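Jul 2, 2019

Tired. Writing this quick before bed or I won't do it.

Finally got the numbers out of the big batch. 1160 episodes, all from the two-arm cell, all relabelled by hand since April (never again, my wrists). The question was the same one as ever: does the policy do better if you throw out the untidy demos, or if you leave them in and just mark where the operator got lost and had another go?

Leave them in. Not even close on the jar tasks. The filtered set was 700 episodes, nice and smooth, lovely to watch, and the policy trained on it falls to bits the second anything is a few millimetres off. Gets to the lid, misses, then just sort of hovers. It has never seen a miss so it has no idea what comes after one. The full set with the retry marks gets to the lid, misses, backs up, comes in again. I'd hoped for this but hoping isn't a result.

Caveats, because I will forget them. Same operator for most of it. Same lid, the white one with the knob on top, which is an easy thing to grab compared with what Histeck want us to do. And I picked the marks myself, knowing what I wanted to find. Somebody else has to do a chunk blind. Put it on the list.

Spent the afternoon on the dark-surface runs. Black fingers, dark grey top, dark bits and smudges on it, so if the vision side is going to get muddled it'll be with this lot. Small glass jar over to the right with the scraps next to it, one arm either side.

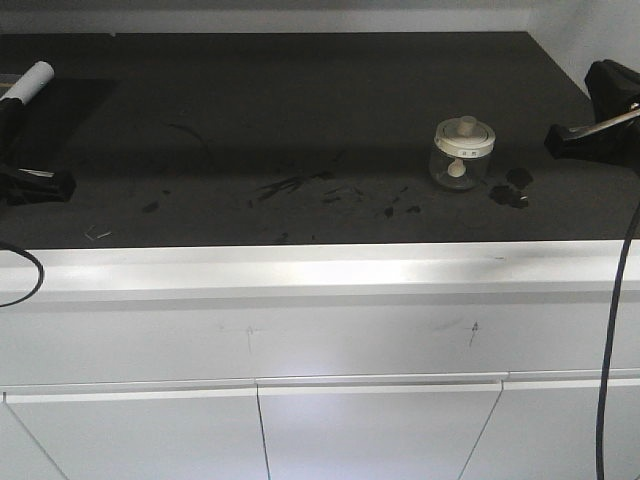

Vicente Lagos thinks the retry marks are doing less than I say they are, and that I'd get most of the gain by leaving the untidy episodes in with no marks at all. More variety, he says, simple as that, and the labels are a comfort blanket. Annoying. Also a fair point, I never ran that arm of the comparision. Three conditions needed, I've got two. Could be running by tomorrow night if the Fastville machine is free, which it won't be, Borkowska has it booked to the end of the week for the cloth stuff.

So asked for a slot on the old one. Slower. Fine.

Other thing, wrist view. I'd been treating the wrist cameras as a bonus on top of the fixed view. Dropped the wrist input for a test of 20 trials and it went from decent to useless on anything needing a proper close on the object. Then dropped the fixed view instead and kept only the wrists, and it was nearly as good as both together. Didn't expect that at all. Went and had a long look through the wrist stills to see what it's got to go on, and it's not a lot! Half the time it's mat and back wall, a shadow, marks on the floor, own fingertips. Maybe that is the point though, the fingers always sit in the same spot in the picture so it only has to learn where things are compared to them. Need a way of testing that. Shift the crop a bit at test time and see if it goes to pieces?
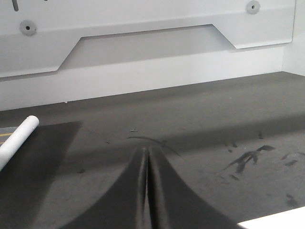 Shifting the crop won't tell me anything clean, came the reply when I put this in the group chat, as it'd be a picture the network has never met and of course it'd do badly. Better to shift it in training for half the runs and compare. Yes. Right. More training time again, but right. Wish I'd thought of it before typing out the whole plan to everyone.

Also found 8 episodes where the left and right wrist streams were swapped. Swapped! Been in there the whole time. Took them out and reran the eval, nothing moved that I'd care about, but I felt sick for a good hour. Need a check for it at load time. Easy enough, compare the joint log with the motion in the picture.

To do
third condition, untidy but no marks
blind labelling, ask Vicente as he's the doubter
crop shift in training
swap check
wipe the mat, or don't, decide and write down which
answer Burketti about the August visit, they've asked twice now

Draft of the methods bit is at two pages and most of it is about labelling rules, which even I find dull. What counts as a retry, what counts as a pause. Still haven't settled whether a regrasp in mid-air is a retry. I say yes, the April notes say no, so either I change my mind or I redo the tabel.

Bed. Slot on the old machine starts at six and I've got to be in to kick it off.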